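Collecting Clothes-Folding Demos at Home with the Hand-Held Gripper

Ritness Robotics Club - member how-to, updated March 31, 2020

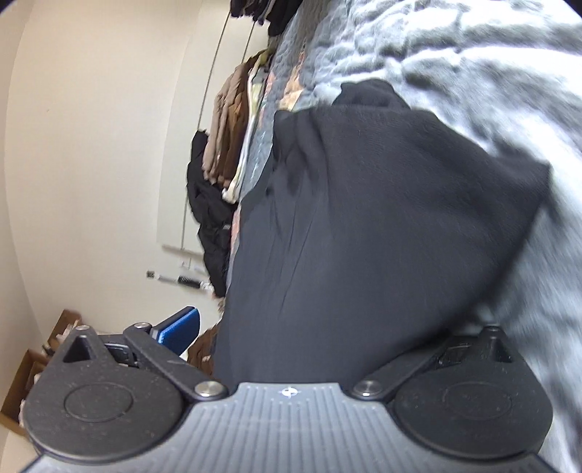 Black cloth at the gripper, with a fluffy blanket behind it and more clothes along the side of the bed.

These are the steps for recording folding demos on your own bed or table. Read the whole page once before you charge anything. If you have only done the block-stacking task, note that cloth needs slower hands and a different layout.

What you need

The hand-held gripper, charged
The club memory card
A bed, table or other flat surface at waist height
A pile of clean clothes, mixed sizes
A lamp if the room is dim

Setting up

Put the clothes to be folded on one side of the surface and leave the middle free. Finished items go on the other side. You can leave your normal bedding on. We had a rule about plain sheets last October and dropped it, so blankets and patterns are fine.

Turn on the ceiling light and open the blinds. Dark clothes on a dark blanket are hard to make out later, so use a lighter cover if you own one. Clear the people and pets out of the room. Take down anything with your name or address on it.

Wipe the finger pads with a dry cloth. Squeeze the trigger all the way and let go five times. The fingers should open and close without sticking. If one side lags, stop and send a message to Shirley Treloar before you record anything.

Recording

1. Start the recording and hold the gripper still over the surface for three seconds.

2. Move down to the first item at walking-pace speed or slower. Come in from the side you would naturally reach from.

3. Close the fingers on an edge or a corner. Try to take one layer. If you pick up two, keep going - do not shake it off and restart.

4. Lift until the item is clear of the pile, then carry it to the middle and lower it.

5. Fold in half, then in half again. Shirts get the sleeves turned in first. Use your free hand only if the task sheet for that day says two-handed.

6. Move the folded item to the finished side, open the fingers fully and back away.

7. Hold still for three seconds and stop the recording.

One item is one recording. Do not fold the whole pile in a single take. The Murnis script splits files by the still parts at each end, and it cannot separate long sessions.

Dropped items

Keep a take with a drop in it if you picked the item up again and finished. Delete it if you quit partway. We trained the first version on clean takes alone and it had no idea what to do after a slip.

Thin, smooth fabric is the hardest. It slides on the pads and bunches up when you grab it near the middle. Go for a hem or seam where there is more to hold. Heavy things like jeans are easy to grip but tire your wrist, so mix them in with lighter items.

Naming and uploading

Name each folder with your initials and the session number, nothing else. Copy it to the Flondeck drive and wait for the check to finish before you erase the card. A full session takes a while on a home connection - start it before dinner.

The club has 1855 takes on the drive, and 933 of those are shirts. Please do towels and pants first if you have them. The old towel set has 514 takes but all were done on the same table.

Problems

Recording stops early: the card is full or loose.
Fingers close but will not hold: wipe the pads again.
Upload fails the check: copy the folder again from the card, and do not rename the files inside.

Gripper swaps go through Leanne Fairclough. Bring back the charger and both cables.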